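4.2 Flat surfaces and the daily use of bedroom storage

The interviews described in the previous section showed that residents seldom separate storing an item from setting it down. When asked where a set of keys or a folded sweater was kept, most named a piece of furniture without saying whether the item was inside it or on top. The coding scheme was revised in April to record the two positions separately, and the home visits in Stonora were carried out under the revised scheme. The earlier Carham visits were recoded from the written notes. Where the notes did not settle the matter, the item was left out of the analysis.

The sample for this part of the study consists of 40 households, all of them renting apartments with at least one separate bedroom. Each household kept a Prastance diary for seven days. The diary is a printed booklet in which residents enter an item each time it is put away, taken out, or moved from one resting place to another. Entries were made at the time of the event when possible and before going to bed otherwise. Evening entries are shorter and tend to leave out small items, a weakness we return to in Section 6.

Closets were treated differently from freestanding furniture. In both towns, closets are part of the apartment and residents have little say in their size or layout. Dressers, nightstands, and shelves are chosen, inherited, or left behind by an earlier tenant, and they are moved within the room as needs change. Several residents in Carham described a dresser that had stood in a hallway or a living room before it reached the bedroom. The use of its top often went with it: a dish for coins and mail that belonged to the hallway stayed on the dresser after the move.

Three patterns of surface use were found in the diaries. In the first, the top serves as a waiting place for items that will go into a drawer or a closet later in the day. Clean laundry is the most common case. In the second, the top is the settled home of an item, and the resident would consider it misplaced anywhere else. Lamps, framed pictures, jewelry dishes, and medicines fall in this group. In the third, items come to rest on the surface without a plan and stay until the space is needed. Residents were often able to tell the second pattern from the third only after some thought — and members of the same household did not always agree.

Height appears to matter more than area. Tops at or a little above waist height were used for short stops throughout the day, while lower pieces were used mainly in the evening and from the bed. Tall chests drew few short stops. Their tops held items that were rarely handled, such as spare blankets, empty boxes, and seasonal decorations. One resident in Stonora owned a Yuan chest and a lower dresser of the same make, placed side by side, and used their tops in these two separate ways for the full length of the diary.

Drawer layout also shaped what was left out. Residents whose dressers had many narrow drawers reported more trouble remembering what each one held, and they left more small items on top. Those with fewer, wider drawers put items away sooner but spent more time looking for them afterward. The type of pull was mentioned less often than we expected. Knobs set in pairs were described as awkward by residents who open drawers with one hand, for instance while holding a child or a laundry basket. An illustration of a dresser with knobs in pairs is given in Figure 4.

Figure 4. Cream-colored dresser with a light wood-grain top and small round knobs arranged in pairs. Computer rendering, seen from above at an angle.
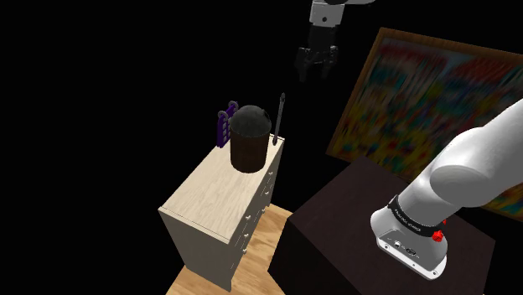 The link between effort and surface use is therefore only partly a matter of space. A drawer that sticks, or that needs both hands, will be passed over in favor of the nearest open surface even when it is half empty. In seven households, residents said that they had stopped using a particular drawer altogether. The reasons given were a broken runner, a swollen drawer bottom, or a bed placed too close for the drawer to open fully. None of these households had replaced the piece. The common response was to move the contents to another drawer and to let the top take what no longer fit.

Landlord rules had an indirect effect. Tenants in Carham are often not permitted to fix shelves to the walls, and the dresser top then takes over the work of a shelf. Books and small speakers were noted there far more often than in Stonora, where wall fixing is commonly allowed. We do not claim that the rule alone explains the difference. The Carham apartments are also older, and their bedrooms have fewer outlets — a point that several residents raised when asked why a lamp or a charger stood where it did.

These findings bear on the way household storage is usually measured. Housing guidelines tend to state storage needs as closed volume, and a dresser enters such a calculation through its drawers alone. The diaries suggest that the top should be recorded as well, together with its height and its distance from the door and the bed. The following section sets out the measures taken in each bedroom and compares them with the diary entries.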